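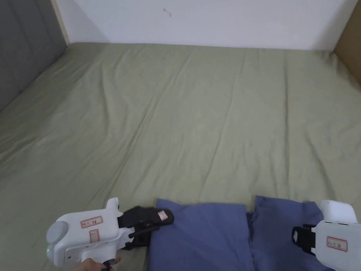
Acta de la reunión del motoclub Gusano – sección enduro

Fecha: 26 oct 2018
Lugar: local de Carhuamaca, planta alta
Preside: Khairul Hidayat
Toma nota: la secretaria
Asistencia: 17 socios con voto, dos invitados sin voto. Se abre con retraso, faltaba la llave del local.

1. Acta anterior
Leída por encima. Una corrección: el carburador que se compró en la última salida era para la 250 del club, no para la 300. Aprobada.

2. Moto de escuela
La 250 sigue en el taller Vudow. Motor abierto, pistón y segmentos cambiados, falta junta de culata. Vudow pide además cambiar el retén de la horquilla izquierda, pierde aceite. Presupuesto total 173, mano de obra incluida. Khairul dice que se pague y se acabe el tema. Se pregunta si vale la pena seguir metiendo dinero en esa moto – opiniones divididas, larga discusión, no se resuelve. De momento se repara.
Votos: a favor 14, en contra 2, abstención 1.

3. Salida de diciembre
Recorrido propuesto: pista vieja de Carhuamaca, subida por la quebrada, regreso por el canal. 100 km justos si no se corta el tramo del canal. Pendiente hablar con la comunidad por el paso de los corrales, el año pasado hubo quejas por un portón abierto. El que abre, cierra.
Reabastecimiento: un solo punto, en el puente. Las motos con tanque chico que lleven bidón.
Neumáticos: se recomienda compuesto blando atrás, la quebrada va a estar con piedra suelta. Quien quiera mousse que lo pida ya, el proveedor tarda.
Silenciadores: obligatorio el original o homologado. Moto que suene a lata no sale. Se va a medir en la partida.

4. Patrocinio Sustia
Sustia ofrece lubricante y filtros a cambio de logo en los petos. Aceite de dos tiempos, falta ver si tienen para cuatro. Se lee el correo. Nadie se opone al logo pero sí al tamaño, tapa el número. Khairul contesta y pide que lo bajen a la mitad. Si aceptan, se firma sin volver a votar.

5. Caja
Saldo 1,024. Cuotas atrasadas: ver lista en la puerta. Quien no esté al día en diciembre no corre, se repite lo de siempre. De este saldo sale lo de Vudow.

6. Varios
– Las herramientas prestadas vuelven al cajón. Falta el extractor de volante y la llave de bujias larga.
– Charla de suspensiones: ajuste de precarga y rebote, traer la moto limpia. Fecha por confirmar.
– Se pide cambiar los filtros de aire después de cada salida con polvo y no soplarlos con compresor, que se rompe la espuma. Uno de los invitados comenta que él los lava con agua tibia y jabón y le aguantan la temporada.
– Radios: dos no cargan. Se revisan antes de la salida.
– Propuesta de categoría para novatos, recorrido corto sin quebrada. Gusta. Queda para la proxima con un trazado dibujado.

Acuerdos
Pagar a Vudow cuando entregue la moto – tesorería.
Hablar con la comunidad – Khairul y quien lo acompañe.
Responder a Sustia – Khairul.
Pedido de mousses – anotarse en la hoja, talla y medida de llanta.

Se levanta la sesión sin más puntos. Próxima reunión en el mismo local, se avisa por el grupo.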